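September 25, 2020

I have been meaning to write down the rules we use when we record with the hand-held grippers. They have lived in a text file on the shared drive since the spring, and the file has gotten messy. Two people joined this month and both asked me the same questions in their first few days, so I cleaned it up and I'm posting it here too.

Some background on where I'm coming from. I work on the collection side at Wundico. I don't train anything. My job ends when a recording is checked in and labeled, and most of what I care about is whether take 400 can be compared with take 2. If the person doing the first one and the person doing the last one followed different habits, the people downstream will find out the hard way, and then they come and find me.

## Before you start

Check the screws on the finger pads. Do it by hand, with the driver, every time you pick up a gripper that someone else had last. A pad that has turned a few degrees still closes on most objects, and you won't notice until you try to pick up something thin.

Close the gripper all the way with nothing in it and record that for a few seconds. Then open it all the way and record that. We call these the end stops, and a session without them gets rejected at check-in. I used to let people add them at the end of the session instead. I stopped allowing it in September after we lost 21 takes to a pad that had shifted partway through. End stops go first now, and again last.

Wipe the pads. A dry cloth is fine for most things. After anything sticky, use the alcohol wipes and wait a minute.

## Holding the tool

Your fingers stay behind the pads. I know it's tempting to steady an object with a fingertip when it starts to roll, and in daily life that's what hands are for. A take where a finger touches the object is a failed take. Mark it as failed and do it again. Don't delete it - failed takes are useful to someone, and deleting them makes the numbering a mess.

Close slowly. The tool doesn't push back the way a powered gripper does, so you are the force limit. Our written rule says to close until the object stops moving between the pads and then hold. It used to say "close firmly," and everyone read that differently. Kohei Minami rewrote it after he watched three of us pick up the same foam block and leave three different dents.

Hold for a full two seconds before you lift, and two more after you've lifted. Count in your head. It feels long. The pause gives the labelers a clean point to mark as the grasp, and without it they end up guessing.
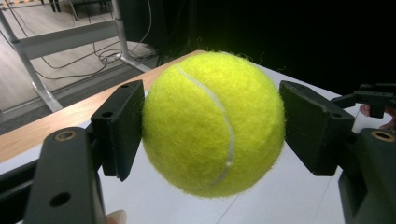

Round objects get their own paragraph in the file because they cause the most arguments. Put the pads on opposite sides, at the widest part. If you grab above the widest part the object squirts down and out, and if you grab below it, it pops up. When one pad touches first, stop and move the whole tool over until the other one meets it. Dragging the object across the table with one pad is allowed only in the pushing tasks, which have their own sheet.

Lift straight up, and only as high as the task card says. People like to lift high because it looks like a success. A low lift is enough, and you will be doing a lot of them.

## Setting things down

This was missing from the first version of the file, and it shows in the older recordings. People lifted carefully and then just let go. The rule now is that the object touches the surface before the pads open. Open both pads wide enough to clear it, then back the tool away along the same path you came in on. If the object rolls after you've let go, leave it alone until the recording has stopped.

## Naming and notes

The file name comes from the task card. Don't improve it. We had a week of recordings named "ball," "Ball," "ball_new" and "ball-final," and sorting those out took me most of an afternoon.

Notes are one line, and they say what was different from normal. "Dropped once, picked up again" is a good note. "Went well" tells me nothing. If nothing was different, leave the line blank.

## What about an outside standard?

I get asked this fairly often. There are published safety standards for robots, and the people who run our powered arms follow the ones that apply to them. Those documents deal with keeping people from getting hurt. They weren't written to settle how long you should hold an object before lifting it. For that we've had to agree among ourselves.

We did compare notes with the group at Biltetti over the summer. They use a shorter hold than we do and they don't record end stops at all, since they measure the tool on a jig every morning. I like the jig. I'd still keep the end stops, for the reason above. They also have a rule I've copied outright: anyone can stop a session and ask for a re-check of the tool, and they don't have to explain why.

## When you break a rule

You will. I broke the finger rule myself last month. Write it in the note, mark the take, keep going. Our acceptance target for a session is 99 percent with correct end stops and names, and there's no target at all for how many grasps succeed. I set it up that way on purpose. If I scored people on successful grasps, I'd get fewer honest notes.

The pushing sheet still needs the same cleanup, and so does the one for cloth. I'll post the pushing one when it's finished. If you work with us and something here doesn't match what you were shown, go by this version and let me know what was different.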